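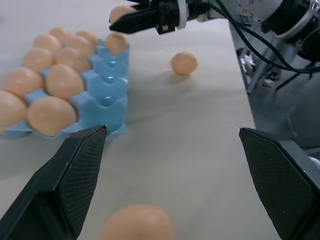 By Stuart Cheetham, founder and editor
Updated December 5, 2020

Turkis is a website about television comedy, mostly the scripted half-hour kind. We review new sitcoms, go back to old ones, and write about how they get made when we can find someone willing to talk on the record. I started it because I was tired of reading that every new show was the funniest thing since the last one. Most of them are fine. A few are very good. A surprising number seem to have been approved by people who left the room before the second act.

I should say up front that I don't trust About pages. They tend to be written by whoever is selling the ads, and they use the word "passion" a lot. I'll try to stick to what we do and how it's paid for, and you can decide whether it's worth your time.

What we cover

Network, cable and streaming comedies, in English or with subtitles. We don't do reality shows, talk shows or award show predictions. We'll cover a drama if its makers insist on entering it as a comedy, and we'll say whether we laughed.

Our archive has 192 full-season reviews. Full season means the writer watched every episode. This sounds like a low bar, but streaming services often send critics the first three or four episodes and ask for a review by the weekend, and a lot of what you read is based on those. If we've only seen part of a season, it says so at the top and there's no rating until we've seen the rest. Sometimes that puts us two weeks behind everyone else. I've seen our traffic numbers and I know what it costs us.

Ratings run from 1 to 10. The average is lower than readers expect. We have given a 10 to no show at all, and we get letters.

Who writes it

I edit everything and write the Kendberg column, which is named after the apartment building where I watched far too much television in my twenties. It runs on whatever I'm annoyed about that week: laugh tracks, holiday episodes, characters who own a bakery and never seem to be in it. The rest comes from 9 freelance writers, all paid, all credited by name. We don't run unsigned pieces and we don't publish "staff picks," a phrase that usually means somebody's nephew made a list.

Annamalai is our database of guest stars and writing credits. It's searchable by show, season and episode, and it's the part of the site other critics use and don't mention. It has errors. Please send them in.

Money

We have 53 founding members who paid for the first year, before there was anything to read, and we still owe them a party. After that came regular subscriptions and a small amount of advertising. Ads are sold by an outside company, Mutberg, which doesn't see reviews before they go up. We don't take money from studios or networks – no sponsored reviews, no paid set visits, no gift baskets. We do accept advance screeners, like everyone does, and I'm not going to pretend that's as clean as buying a subscription. It's how you get a review out on time.

We took a set visit once, in July of our first year. The lunch was great and the review came out much too kind. It's still up with a note on it.

Corrections

Factual mistakes are fixed in the text, with a line at the bottom saying what changed. So far there have been 71 of those lines, a good share of them about who directed which episode. Opinions aren't corrected. If you think we were wrong about your favorite show, the comments are open and the writers do read them, though I've told them they don't have to.

Pitches

We read all of them. Send two paragraphs and one thing you've published anywhere, even on your own blog. Please don't pitch a ranking of every Thanksgiving episode – we have four in the drawer already.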